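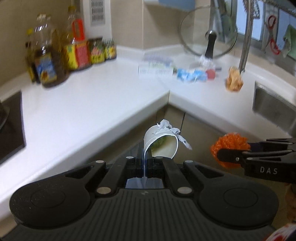
Imprimer | Envoyer par e-mail

4. Préparer l'achat du kit de pinces manuelles Drekness

Avant de remplir le bon de commande, il est nécessaire de décider combien de postes seront équipés en même temps. Une cuisine demande deux pinces, une pour chaque main.

4.1 Notez la forme du plan de travail. Un plan en L demande plus de débattement pour les bras de l'opérateur.

4.2 Comptez 208 euros par paire de doigts de rechange. Les patins s'usent avant les axes.

4.3 Prévoyez une ligne séparée pour les objets de manipulation : gobelets, éponges, petits emballages. Le budget conseillé est de 62 euros par poste.

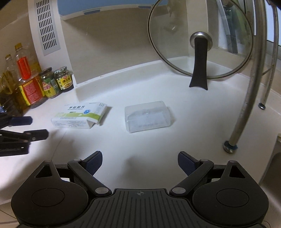 4.4 Choisissez des objets de rigidité différente. Une boîte en carton et une boîte en plastique transparent ne se saisissent pas de la même façon, et les deux doivent figurer dans la liste.

Note : les objets transparents demandent plus d'essais. Ajoutez 100 euros d'heures d'opérateur dans la première tranche.

Attention : ne commandez pas les pinces Dretix et Drekness dans le même lot. Les doigts ne sont pas interchangeables.

4.5 Envoyez le bon signé à Mariama Ayaaba, dépôt de Hundville. Le délai de livraison est de neuf jours ouvrables.

Version du 19/04/2022

Partages : 9 | Commentaires : 0

Articles récents
- Contrat d'entretien Akpalu : ce qui est couvert
- Louer ou acheter une paire de pinces
- Tarifs des pièces détachées, mise à jour de juillet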